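4.2 Equipment selection and budget

The planning exercise began with the end effector, as this was the item on which the supplier quotes differed most. Three configurations were considered for the berry-sorting cell: a vacuum cup from Civell, a rigid parallel jaw from Karagiannis, and a parallel gripper with soft replaceable fingertips supplied through Plorkimon. The vacuum option was dropped early. It needed a compressor and a dedicated line, and neither the lab nor the packing shed at Presside had the space or the electrical capacity without further work.

The soft-fingertip gripper was priced at $1,065, and a year's supply of spare fingertips added $375. We treated the fingertips as a consumable from the outset and placed them in the operating budget — a choice that matters for growers, who often finance equipment and supplies from separate accounts. The rigid jaw was cheaper to buy, but its supplier recommended a force sensor for soft fruit, and the sensor was quoted separately with a longer lead time.

Before committing funds, we set up a tabletop trial with blueberries and loose leaves on a white surface (Figure 2). Leaves were included as they are the most common debris on the Presside line.
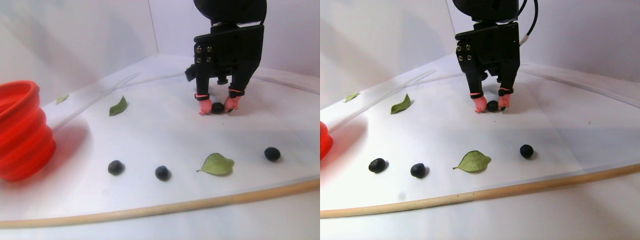 Figure 2. Left and right views of the tabletop trial. The gripper holds one blueberry between its pink fingertips, with other berries and leaves on the surface.

The trial area was kept inexpensive on purpose. A light wooden dowel borders the front of the work surface, and a red collapsible silicone container stands at the left. Both can be replaced from any kitchen or hardware store. We recommend that groups planning a similar purchase set aside a small line for items of this type, which were missing from our first draft budget and had to be paid out of travel funds.

Labour was the harder figure to estimate. Taner Oral logged the hours spent on mounting, cabling and calibration, while Nighat Jatoi kept a separate record of time spent on quotes, customs paperwork and supplier calls. The second record was the longer one. Delivery had been promised for March, and the mounting plate arrived roughly two weeks after the gripper itself, so the arm sat idle for that period.

Based on these records, the revised plan orders the mounting hardware first and holds back the final supplier payment until all parts have been received. Costs for a second cell are treated in Section 4.3.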